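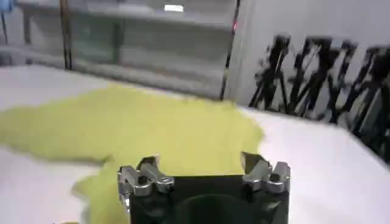
A black gripper with its metal fingers open.

Give a Perfume the Afternoon
February 23, 2020

My aunt Huguette Poirier bought the same perfume for most of her grown life, and she bought it the way other people buy bread. She walked in, asked for it, paid, and walked out again before the girl at the counter had finished saying good morning. I used to think this was a bit sad, to tell the truth, with all those pretty bottles standing there unsmelled. These days I think she understood something about perfume that the rest of us have let slip, and I'd like to make a case for it, if you have a little while and perhaps a cup of something.

My complaint is with the paper strip. You know how it goes. You step into a shop, somebody kind sprays a bit of white card, waves it about and hands it over, and you are supposed to know within a breath or two whether you want to smell like that for the next year. What you get off that card is the opening – the lemon, the pepper, the fizzy bright part that is made to charm you. It's lovely, and in most perfumes it is gone before you've found your car.

I did this myself in December. I had gone into Paquette, the little perfume shop I've been visiting for years, to buy a present for my sister, and I came out with a bottle for myself as well, a thing called Trirkeveo that smelled on paper like the inside of an orange grove. I was so pleased with it! I wore it to supper that same evening, and by the time the soup plates were cleared it had turned into warm pencil shavings and something a good deal like cough syrup. I paid 131 dollars for that cough syrup. It's still on my dresser, nearly full, and I look at it most mornings with a sort of guilt.

Harvey Paquette was very decent when I told him. He offered to take it back, which I was too proud to allow, and then he said that in his opinion roughly 90 percent of the people who come in have made up their minds before they've put the cap back on. He isn't a man who keeps records, so take the number as a shopkeeper's grumble. But I believed him, having done precisely that.

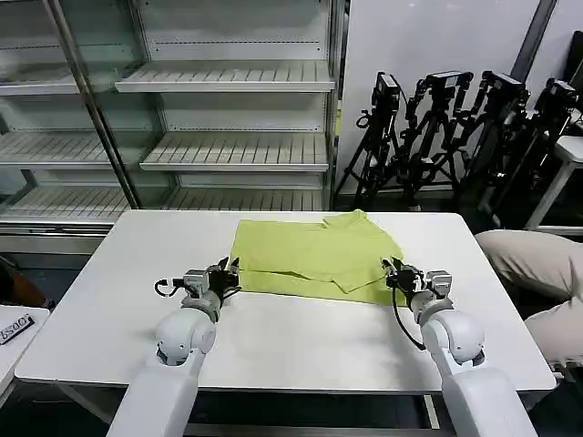 So what I want, and what I've been pestering Harvey about ever since, is for shops to send us away. Put it on my wrist, one scent and only one, and tell me to come back tomorrow. Let me go and buy my onions. Let me pick up my grandson and sit in the warm car with it and find out what it does when I've stopped paying attention. If I still like it at bedtime, I'll be back, and I'll be back for years, like Huguette.

Harvey says this is a fine way to go out of business. I do see his side. Half the people you send away will forget, or they'll find it cheaper on a screen somewhere, and rent is rent. My friend Decha Onsri, who sold fragrance in a department store for 11 years, tells me she was never once allowed to let a customer leave empty-handed if she could help it, and that the strips were there to keep people moving along the counter. I can't blame her, or Harvey, for wanting to make a living.

Still, there are shops that manage it. There's one in Stenden that will sell you a tiny vial, enough for three or four wearings, and take the price of it off the bottle if you come back. I've bought five of those vials now and gone on to two bottles, both of which I love and one of which I'm wearing as I write. I would never have chosen either from paper. The one I have on today starts out quite sour, like a struck match in a vinegar jar, and it takes until lunch to become the soft, rooty, slightly salty thing that made my neighbor Rosaire Vachon stop at the mailbox and ask what I was baking. (I wasn't baking anything, but I took it kindly.)

I suppose perfumers know all this better than I do. They spend months on the part that comes late, and it must be a little discouraging to see it sold on the part that comes first. If I made perfume I'd want the shop to hide my bottles until people had promised to be patient.

Anyway, the next time somebody hands you a strip, say thank you and hold out your wrist. Then go home. And if anyone reading would like most of a bottle of Trirkeveo, do write to me. It may smell wonderful on you, and I'd be glad to have the space on the dresser.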